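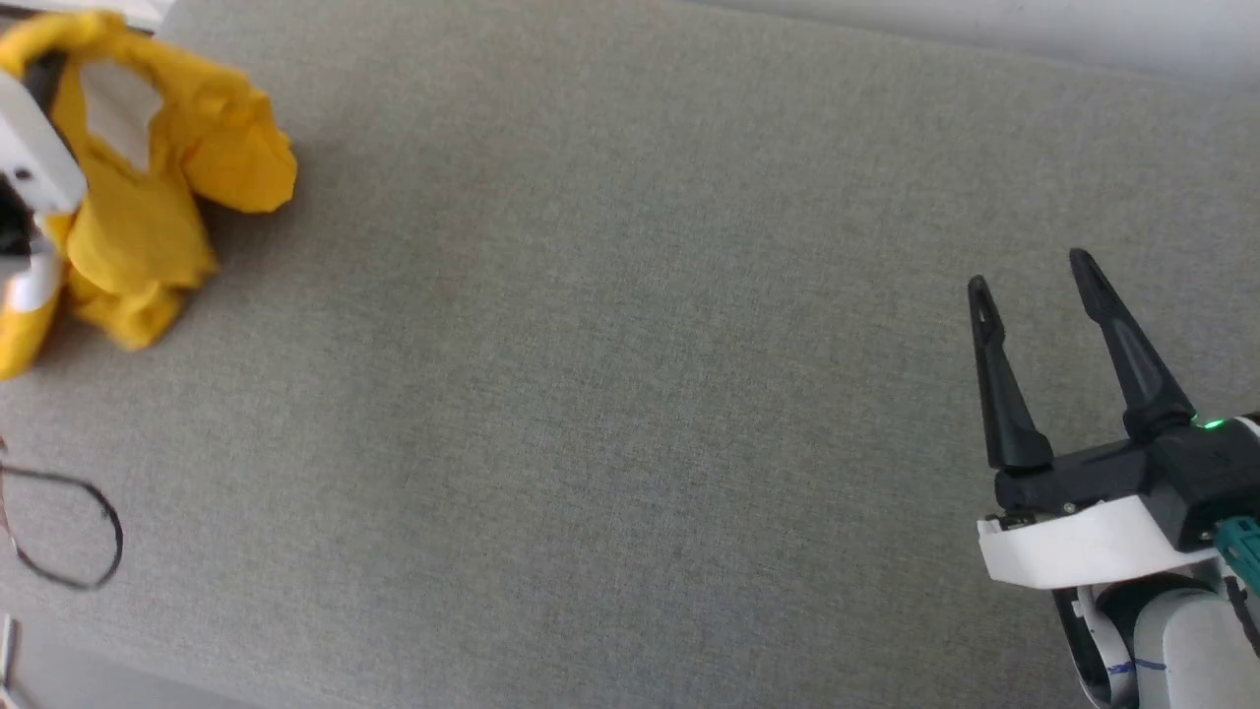 Yellow garment, grey cover, two grippers. Mind the cable.

Keeping a laundry-folding robot out of trouble

Verthorpe claims its folding arms are safe to leave alone with a basket of washing. I have had a pair on trial since December and I wouldn't leave them alone with a tea towel.

The fault that worried me came one evening at 9. An arm closed on a sleeve, caught its own loose cable in the same pinch and kept pulling. There was no alarm, and the status light stayed green throughout. I switched off at the wall. The sleeve seam had gone and the plug had bent pins. Support told me the arms had done more than 1,000 folds in testing without a snag. Perhaps their cables were shorter.

What I do now:

Tape or clip any slack cable away from the folding area before you switch on. A loop lying on the cloth will sooner or later be treated as cloth.

Don't trust the green light. On mine it means the gripper has power and nothing else.

Keep your hands out until both arms are off at the socket. Pausing from the app leaves the grip on.

Stretch the cover tight. Creases get grabbed too.

Empty pockets, do up zips, and keep anything with drawstrings for folding by hand.

If a garment is stuck, cut the power and ease the fingers apart. Never tug.

Kenna MacLeish wrote in to say a Bulano mat stopped hers snagging. It cost her £89 and I remain to be convinced. Masking tape is in the kitchen drawer.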